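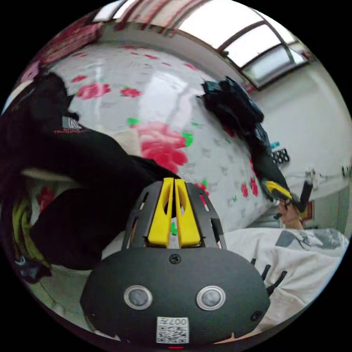 July, mid-morning.

Limescale, then. We moved to a hard water area two years ago and I have been at war with it ever since. I grew up with soft water and had no idea a kettle could go crunchy. These are the things I do now, in no particular order, and some of them I got from my neighbour Araceli, who has lived on this street far longer than we have and has the shiniest taps I've ever seen.

The kettle

Pour in 300 ml of white vinegar, top it up with the same amount of cold water and leave it overnight. Some people boil it. I did that once and the whole house smelled like a chip shop until teatime, so now I just let it sit. In the morning tip it out, swish, fill with fresh water, boil, tip that out as well, and do the boil once more if you're fussy about your tea (I am!). Stick a note on the kettle. My husband made himself a coffee with the vinegar still in it and I heard about that for a week.

Citric acid works too and doesn't smell. I buy a big bag and keep it in a labelled jar, well away from the sugar. A heaped tablespoon in a full kettle of warm water, half an hour, rinse well.

Taps

Soak kitchen roll in vinegar, wrap it round the base of the tap where the crust builds up, and hold it on with an elastic band. An hour is plenty. Then go round with an old toothbrush. Please don't do this on gold or brass coloured finishes, or anything you're not sure of — I dulled a lovely little towel hook that way and it never came back. Washing-up liquid and a soft cloth for those.

For the end of the spout, unscrew the bit with the mesh in it if yours unscrews, and drop it in a mug of vinegar. Put the plug in the sink first. You will drop the washer.

Shower head

Sandwich bag, vinegar, elastic band. Everybody knows this one but I'm putting it in anyway. Mine slides off every time, so I tie it on with a bit of string instead. If a few holes are still blocked afterwards, a wooden cocktail stick does the job.

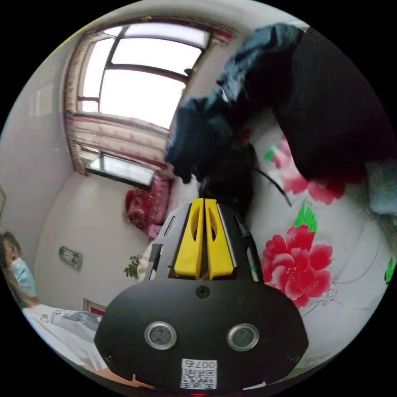 Same place, same day.

Glass shower screen

I've tried all sorts on ours and the only thing that keeps it clear is a squeegee after every shower, which is boring but there we are. If it's already cloudy, warm half a cup of vinegar, mix in a squirt of washing-up liquid, wipe it on with a sponge, leave it for ten minutes and rinse. Do the bottom corners twice. Open the window while you're at it, and never, ever use vinegar anywhere near bleach. I'm not joking about that one. The fumes are properly dangerous.

Keep all of this off marble and limestone as well. Araceli's sister left half a lemon on a marble worktop and the ring is still there.

Glasses

Cloudy glasses from the dishwasher might be limescale or might be scratched for good. To find out, rub a bit of vinegar on one with your finger. If that patch goes clear, soak the lot for fifteen minutes and rinse. If it doesn't, they're etched, and mine now hold pencils and paintbrushes. Do check the salt in the machine too — I went a whole winter thinking the light was broken.

The loo

Citric acid again. Three tablespoons in at bedtime, last thing, once everyone's been. Brush in the morning. For a stubborn line, push the water down with the brush first so the acid reaches it.

I still haven't cracked the iron. I've had vinegar, filtered water and a special sachet through it and it still spits white bits on my black trousers, so if you've got something that works, leave it in the comments.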